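Kurwood two-arm folding cell, reviewed after 11 weeks in a garment sorting room

Reviewed by Gemma Tunstall

Score: 3.5 out of 5

We sort and fold returned workwear at Conmont, mostly T-shirts and light trousers. The Kurwood cell was put in at the end of one folding line in July. It replaced one of four manual stations. Headcount did not change, but the jobs did.

Setup took two days. The arms mount behind the table and reach forward over it, so the operator keeps the whole front edge clear. That matters more than the brochure suggests. On the Skestanard unit we trialled earlier, loading was done from the side and everyone had a sore shoulder by lunch.

Garments do not need to be presented flat. The cell takes a shirt as dropped, finds two points to hold and works from there. Plain colours are handled well. Busy prints and dark ribbed collars take longer, and it will sometimes regrip before it commits to a fold.

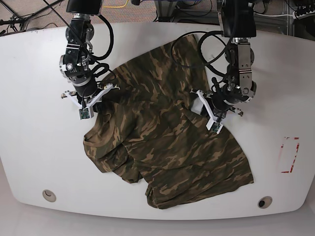 Cycle time is the weak point. Edvin Vik folds a T-shirt in a third of the time the cell needs, and his stack is squarer. The cell makes up some of the gap by running through breaks. Over the review period it completed 2820 garments, with 41 stops that needed a person to clear them. Most were double layers picked up as one. Clearing a stop is simple: pull the shirt, press reset, drop it again.

For staff, the change is in what fills the shift. Folding has dropped and checking has gone up. Ionuț Ardeleanu now spends his mornings on stain and seam inspection, a higher pay grade here, and he asked for that in writing before he moved. Glykeria Kyriakidis looks after the cell and would like a second person trained, as would I. At present a sick day means it sits idle.

Noise is low. The manual is poor – the section on gripper wear is one paragraph – and spare fingers come in packs of 50 only.

Worth a look for mixed, low-urgency stock. For rush orders, keep the manual stations.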